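To: Nimholm collection list
Subject: Re: Tray sessions, revised guidance for collectors
Date: 21st March

Colleagues,

Further to the question quoted below, the coordinating office has settled the guidance for the tray sessions. It applies to all sites, including Groditz.

> Hakim site wrote:
> Our collectors are unsure whether a grasp in a mixed tray
> should be recorded as one example or several. We also ask
> whether approaches without a grasp are to be kept.

1. Mixed trays

Each grasp is one example. Take a single sachet between the fingers, draw it upright and hold it clear of the pile before moving away. Tea bags and wrapped stirrers remain in their own parts of the tray and should not be tidied between examples.
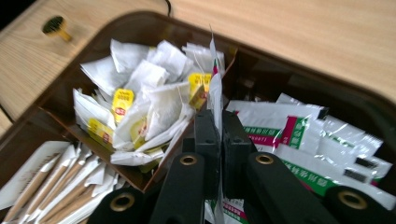
2. Trays of clear packets

Approaches are to be kept, whether or not a grasp follows. Begin with the fingers open over the tabletop, short of the tray, and move in at an even pace. Some blur is acceptable over the packets, provided the finger pads can be made out. A set consists of 40 examples, of which no fewer than 15 must start from a different side of the tray.

Label each set before upload. The Jemia store now holds 1088 accepted examples, and 14 were returned last month for want of a label.

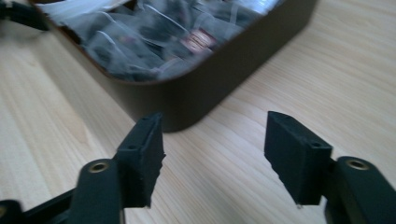 Groditz site asks that failed grasps be given a label of their own, as its collectors have so far been deleting them and would prefer to send them in. The office agrees. Please use "no hold" from now on and leave the recording at its full length.

The labelling sheet will be reissued in June. Until then, write the new label in the remarks column.

Regards,
Coordinating Office, Nimholm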